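Malbridge Walkers' Newsletter
Kit reviews

Wundodholm wide-neck food flask, small and large

Written in a rush on the Sunday night before this goes off, so sorry for the state of it. Both sizes tried since the back end of winter, mostly on the Druren circuit, plus a lot of packed lunches at work.
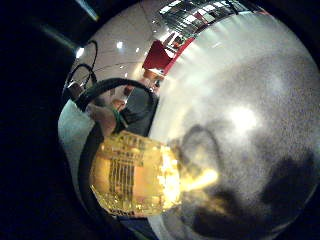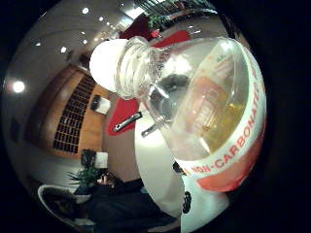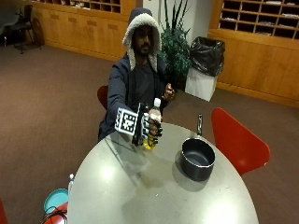
Issue 4

Quick version first. Small one good. Large one good but heavy, and I'd think hard before carrying it up anything. Lid is the best bit. Spoon is dreadful.

Now the longer version.

Sizes are 600 ml and 1000 ml. The small does one hungry person, soup plus a bit of pasta in it, with a mouthful left over for someone who forgot theirs. The large is a proper two-person job. I've had a stew in it for two of us with bread and we didn't go hungry. Full to the top it weighs what a litre of stew weighs, plus the steel, and you know about it on the first stile.

Empty weight of the small one is 268 g on my kitchen scales without the spoon. Lighter than my old Liew flask, though that one had been dropped so often there was probably half a hillside stuck to it.

Keeping things hot. The box makes a lot of big promises, I took no notice. What I did was fill it with boiling water while the soup came up, tip the water out, fill right to the top, lid on, go. Out of the door before eight, eating at one. Every time the soup was too hot to eat straight off, which is how I like it. Twice I skipped the hot water bit because we were late for the lift. Warm. Edible. Not nice. So do the hot water bit.

Half filled it does noticably worse. If you only want a small lunch get a smaller flask, there's no getting round it. Porridge holds heat better than soup, rice goes claggy, tinned tomato things are fine. Didn't try cold food much -- a fruit salad in May came out still cold at lunch and that's all I can tell you.

The lid. Screws down in one and a bit turns, has a rubbery grip round the edge that works in wet gloves, and there's a little press button in the middle to let the air in. This is the thing I'd buy it for. Anyone who has sat behind a wall in the rain with a flask clamped between their knees, twisting away and swearing at it, will know why. Press, small hiss, opens. I did once press the button in the rucksack by leaning on it (flask was on top, my own fault) and a bit of leek and potato came up through it. Wasn't much. Now I pack it lower down with the spare fleece round it.

There is a cup that goes over the lid. Cup is fine. Holds less than you'd want, gets hot round the rim but you can hold the bottom half. Rattles slightly when empty and on a quiet lane that gets on your nerves, a folded bit of kitchen roll inside the cup sorts it and you've got something to wipe the spoon with.

The spoon. Folds in half, lives in a slot in the cup. The hinge doesn't lock. You load it up with stew, lift, it folds, stew goes down your front. I gave it a fair go for a couple of weeks then took a normal spoon from the drawer. It also traps food in the joint and you need a cocktail stick to get it out. Bin it.

Cleaning. Wide neck so you can get a hand in with a sponge, or I can, might be tighter if you've big hands. Seal pulls out of the lid and goes back without a fight. Do pull it out. I left mine in for a fortnight after a curry and it took a night in bicarb to get rid of the smell, and the seal's still faintly yellow. Body isn't meant for the dishwasher. Lid is, top rack. The paint has chipped round the base on the large one where it's been put down on rocks, the small one has a couple of scratches but its still respectable.

Things I didn't like, apart from spoon. No strap or loop on either. The large won't go in the side pocket of my bag, or either of the other two bags we have in the house. The writing on the underside with the care instructions rubbed off in the first month. And the colours are dull, green or a sort of mushroom. I got the green.

Against the Liew: the old one kept heat about as well but had a narrow neck, so anything with lumps in had to be shaken out. Liew lid was always stiff. Wundodholm wins on both. The Liew did have a carry handle which I miss more than I thought I would. If you've got one and it works keep it, I wouldn't swap for the sake of it.

Where to get one -- the outdoor shop at the bottom of Malbridge high street had both sizes in when I looked, the small on the shelf and the large you have to ask for. Spare seals are sold separately and I'd get one at the same time, they seem to go out of stock.

Small flask: yes, buy.
Large flask: yes for the car, the allotment, fishing. No for the hill unless somebody else is carrying it.
Spoon: no.

Next time, gaiters, if I get the things muddy enough to say anything useful.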